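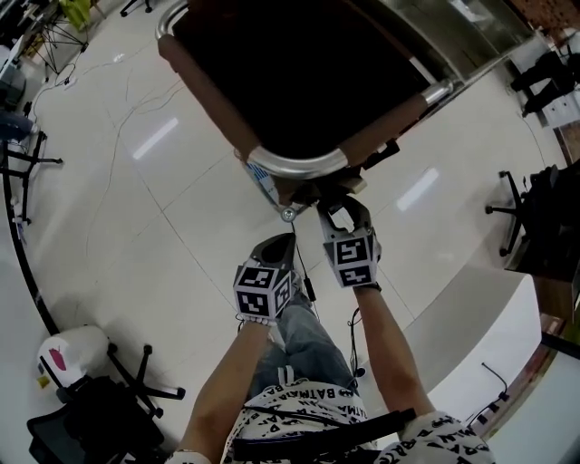
Chair work at Parholm, both grippers at the near edge of the chair.

Long one today, so get your coffee first. People keep asking me what the automation project has changed for us at work, and I keep giving a short answer that I don't like afterward. Let me try the long one - 1/9

I was on chair repair and assembly for most of my working life. Tighten, check the arms, check the frame, next chair. On a good week the shop put out 800 of them, and my wrists could have told you that number without looking at the board. 2/9

Now part of the day goes to showing the job with a pair of hand-held grippers, so the robot arms over at our Busto shop can learn it from us. You do the chair the way you always did, only with two jaws where your fingers used to be. It's a humbling thing! 3/9

My first morning I couldn't even line up on a bolt. Braulio Meléndez, who trained me on chairs years ago and has the best hands in the building, was just as bad as I was, and I'm a little ashamed of how much that cheered me up. 4/9

What surprised me is how much talking it started. To show a job slowly you have to know why you do it that way, and we found out that Braulio and I hold the frame differently and always have. We argued over it for 3 lunches. (I still think I'm right.) 5/9

Now the harder part. Evening shift went from three people to two in the winter. Nouri moved over to deliveries and says she likes it, but she didn't ask for it, and I don't want to tell this story as if she did. 6/9

The pay question isn't settled either. If I'm teaching, I think that's a different job from assembling, and it ought to say so on paper. We had a meeting on 24th March and got a promise of an answer in April. I'm hopeful - I'm also keeping my notes from the meeting. 7/9

Good things, to be fair: fewer sore wrists, more time sitting down, and the younger folks from Bralludell come by and ask us older ones how things are done. It had been a long time since anyone asked me that. 8/9

So if your shop is about to start something like this, ask early who does the teaching and what they get for it. And bring comfortable shoes, you'll be on your feet on hard tile while you learn. Happy to answer questions after dinner. 9/9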